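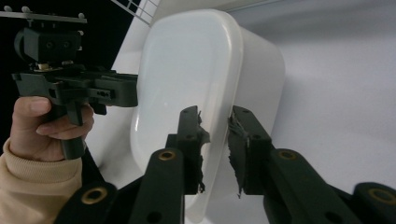
Comprei a caixa Lund da Bolau em outubro, depois de ler umas tantas opiniões entusiasmadas que me deixaram de pé atrás. Cinco estrelas para uma caixa de plástico? Paguei, usei durante 40 dias na despensa e no frigorífico, e fiquei mais ou menos onde estava: é uma caixa.

O plástico é branco, leitoso, com um ligeiro brilho na borda. A marca chama-lhe "translúcido ártico". Na loja parece bonito, e numa prateleira clara também não fica mal, mas quem espera reconhecer o conteúdo à distância vai ter de se aproximar. Com arroz e massa consegui perceber até onde estava cheia. Com farinha, nem isso - branco dentro de branco.

Os cantos arredondados são o melhor do produto. Lava-se depressa, a esponja chega a todo o lado e não ficam restos agarrados. Perde-se espaço, claro. Duas caixas encostadas deixam um vão entre elas, e numa gaveta cheia isso nota-se. A minha Clisdale antiga, de cantos direitos, arruma melhor e custou menos, embora seja um castigo para lavar.

A borda é larga e dá boa pega. Levantei a caixa cheia de batatas por um só lado, coisa que não se deve fazer, e ela torceu um pouco mas aguentou. Já vazia é leve demais para o meu gosto, escorrega na bancada ao mínimo toque.

Agora a tampa. Vende-se à parte, o que só descobri em casa porque no anúncio vinha em letra pequena. A da própria Bolau fecha bem em três lados e no quarto é preciso insistir com o polegar. Pedi troca e a segunda veio igual. Deixei lá dentro meia cebola durante uma noite e de manhã o frigorífico inteiro sabia disso. Para líquidos, nem pensem.

Sobre manchas, a embalagem promete resistência ao tomate e ao açafrão. Ao tomate resistiu, depois de duas lavagens. Ao caril não, ficou uma sombra amarelada no fundo que já dou por definitiva. Na máquina de lavar foi sempre no cesto de cima e não deformou. Micro-ondas não experimentei.

Há também a versão da Rillisitz, quase gémea, que uma vizinha tem há anos. Pus as duas lado a lado e, tirando o tom (a dela é um pouco mais acinzentada), não vi o que justifique a diferença de preço. A dela traz tampa.

Voltava a comprar? Em promoção, talvez, e para coisas secas: pão, batatas, pacotes abertos. Ao preço normal, com a tampa paga à parte, não. Dou-lhe 3 em 5, e uma das três é pelos cantos.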